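Ticket: CPU seating check gives false "done" on mock motherboard
Project: Remov, disassembly and reassembly policy
Opened by: Selorm Lamptey
Status: open, workaround in place

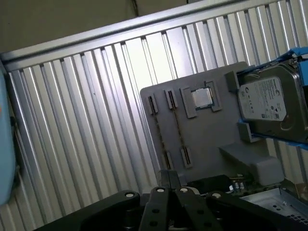

Summary

The policy trained on the Kevstead demonstrations reports the CPU as seated when it is still resting on one of the socket's corner tabs. The arm then moves on to the hard drive step. The fault shows up on the wrist camera only. With the side camera switched on as well, the same checkpoint waits.

Setup

Grey mock board, real CPU, drive in the blue caddy. Training set is 1,171 demonstrations. Evaluation is 100 trials per condition, with the board angle changed between trials. Success is judged by hand with a feeler gauge, and the policy's own "done" flag is logged separately.

Log

09:10 Reran the baseline. Same result as in April. False flags come mostly at steep board angles.

09:55 Suspected glare from the corrugated panel. Hung a cloth over it and repeated the steep trials. Slightly fewer false flags, but not enough to explain the fault. Cloth removed.

10:40 Checked camera calibration against the Zoltham target. Within tolerance. Ruled out.

11:30 Looked at the labels. In the demonstrations the "done" label is placed when the fingers open, and the operators often opened them before the final push. The model has learned to flag on finger opening.

13:15 Relabelled a subset of about 1,000 demonstrations using the Appiah contact threshold, so that "done" comes after the force reading settles. Started a fine-tune from the same checkpoint.

16:20 Fine-tune finished. Steep trials on the wrist camera alone gave 2 false flags in 100. Both were with the CPU turned slightly in the socket. Shallow angles not yet rerun.

Workaround

Set the flag delay to the long value and keep the side camera on. Do not compare timings from these runs with the older ones.

Still to do

Rerun the shallow angles with the new labels. Relabel the remaining demonstrations. Check whether the memory slot step uses the same finger-opening label, as I think it does. Please leave the old checkpoint on the shared drive until that is settled.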